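# Teleoperators for simulated kitchen tasks (part-time, 37 openings)

Stevik, Cistordale site. Applications close the last Thursday in January.
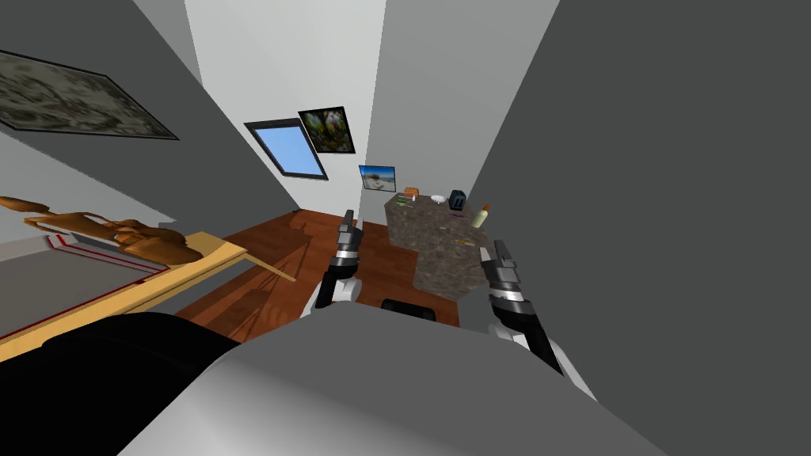 Stevik is hiring operators to demonstrate household tasks on a two-armed robot by remote control. All work in this round is done in Preltau, our in-house simulator. No physical robot is involved. The recorded demonstrations are used to train manipulation policies for the Samonte project.

**The work**

Operators wear a headset and hold one controller per hand. Each controller drives one arm; the trigger closes the gripper, and the left thumbstick moves the base. A typical task is one line of text, such as "move the bowl to the front of the counter" or "put the kettle next to the bottle." You perform the task, mark the episode as a success or a failure, and reset.

- Shifts are four hours, morning or afternoon, with 45 minutes of recording per block and a break between blocks.
- Room layouts and object positions change between episodes. Table and counter heights vary.
- The target for this round is 3885 accepted episodes across the whole group. There are no individual quotas.
- Failed episodes are kept if they are labeled correctly. Do not delete them.

**What reviewers check**

Motion should be continuous and at an even speed. Pauses longer than two seconds in the middle of a reach are flagged. Grippers must not pass through furniture or push against it to line up a grasp. An object counts as placed only after the fingers have opened and the arm has backed away. Either arm may be used unless the task line names one.

**Requirements**

- Age 18 or over, with the right to work at the Cistordale site
- Normal or corrected vision; glasses fit under the headset
- Able to stand or sit with arms raised for short periods
- No history of severe motion sickness in VR
- Able to read short written instructions in English

Experience with game controllers, cranes or CAD software is useful but not required. Left-handed applicants are welcome.

**Training and pay**

Training takes two paid shifts and ends with a test set of 20 episodes. Operators who pass receive $300 on completion of training and the hourly site rate after that. The rate is stated in the offer letter. Those who do not pass are paid for the hours worked.

**How to apply**

Send a resume and your available half-days through the Stevik careers page, under "Preltau operator." State any previous VR use and how long you can wear a headset without discomfort. Screening sessions take one hour and are held on site, starting at 9:00 a.m. or 1:30 p.m.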